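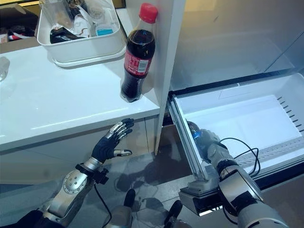
How to Load a Bottom Drawer With Bottles From the Counter

By Agata Serra
January 2019

This page covers moving small and medium bottles from a kitchen counter into the pull-out drawer at the bottom of a refrigerator. It assumes a drawer on full-extension runners and a counter directly beside the appliance.

What you need

A clear stretch of counter next to the refrigerator. One open plastic bin for anything that is not going in. A dry cloth.

Before you start

Check the setting of the compartment. If the drawer is a freezer, carbonated drinks stay out of it. Water and juice bottles need headspace, because the contents expand by close to a tenth when frozen. Glass should go in the upper compartment.

Step 1. Sort on the counter

Put loose cups, bags and bottles you have not decided on in the bin. Stand the large soda bottle by itself near the refrigerator, cap tightened, and leave it until the upper shelves are ready. Wipe the base of each bottle.
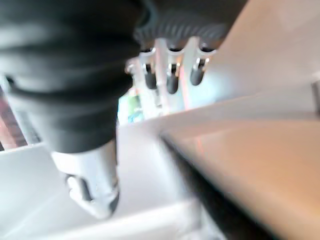

Step 2. Open the drawer fully

Pull from the center of the front. A drawer pulled from one corner will rack on its runners, and the rear section stays hard to reach. If there are vent slots in the side wall, note where they are. Keep at least 2 cm free in front of them.

Step 3. Place the first bottle

Hold small bottles around the body, below the cap. Lower the bottle to the floor of the drawer before releasing it. Start at the back and work forward, laying bottles down if they stand higher than the rim.

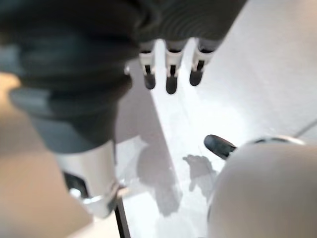
A bottle on its side should have its cap toward the front, so that a leak shows early. Alternate the direction only when the row is too tight to close up otherwise. Do not stack more than two layers.

Step 4. Close and check

Push the drawer in slowly. If it stops short, take out the front row and start that row again. Look along the gasket for gaps. Wait 10 minutes before opening the drawer again.

Comments (3)

Teun Jacobs: My Varnelen drawer has the slots on both sides. Same clearance?

Agata Serra: Yes, both sides.

Rosalie Bühler: Cap to the front works. I used to do it the other way and found a frozen puddle at the back in July.

Contact | Copyright Hokamance Home Pages | Back to top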